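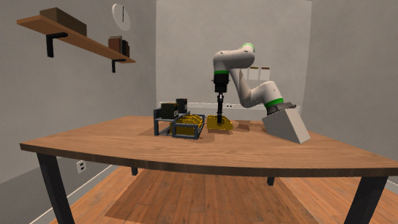 Figure 7. Simulation view with the gripper at the yellow object beside the rack.

7. Setting up and checking a grasp in the simulator

This section covers loading a cell into Ulano, connecting the Torkine planner and running a single grasp with the arm in simulation. Finish section 6 (installing the robot model) before you start. You do not need a real arm on the network for any of the steps below, and it is better if there isn't one.

7.1 Loading the cell

1. Start Ulano and choose File > Open cell.
2. Select the folder lurkby_table and press Load. The room, table, rack and arm come in together.
3. Wait until the status bar reads Ready. The first load is slow while the collision meshes are built. Later loads use the stored copies.
4. Open the Frames panel and check that the arm base is a child of the pedestal. If it is listed under World, drag it back onto the pedestal and save the cell.

Note: Moving the table does not move the rack unless the two are linked. Use Edit > Link before you shift either of them.

7.2 Connecting the planner

1. Open Tools > Planner and pick Torkine from the list.
2. Set the planning group to arm_and_gripper. The group called arm leaves the fingers out of the collision check.
3. Set the step limit to 316 and the clearance to 15 mm.
4. Press Connect. The planner light turns green.

If the light stays amber, the planner and the simulator are using different versions of the robot model. Reload the model from the Planner panel and press Connect again.

7.3 Running the grasp

1. In the object tree, click the object you want to pick up.
2. Press Suggest grasps. Candidates are listed with the best score first.
3. Choose a candidate with a downward approach. Side approaches tend to bring the wrist too close to the rack.
4. Press Preview and watch the whole path through once. Drag the slider back and look again at the last part of the descent.
5. Press Run. The arm stops at the grasp pose and waits.
6. Orbit the view and look at the fingers from at least two sides. A grasp that looks centred from the front can be well off to the back.
7. Press Close gripper, then Lift.

Caution: Do not lower the clearance to get rid of a "no path found" message. Try another candidate first, or move the start pose higher. A path that only works with the clearance at zero will hit something on the real cell.

Note: Contact is worked out from the collision mesh — the visible mesh plays no part. If the fingers seem to sink into an object or stop short of it, turn on View > Collision shapes and compare the two.

7.4 Saving and replaying

1. Choose Run > Save as episode. Joint positions, gripper commands and camera views are stored in one Jara file.
2. To replay it, open the file and press Play. Replay ignores the planner, so it will carry on even if you have moved the rack.
3. To test a grasp against small changes, choose Run > Repeat, enter 20 and tick Vary object pose. Failed runs are kept in a separate list with the reason beside each one.

Section last revised September 8, 2025 by Tharun Kulkarni. Tuning the gripper force is covered in section 8.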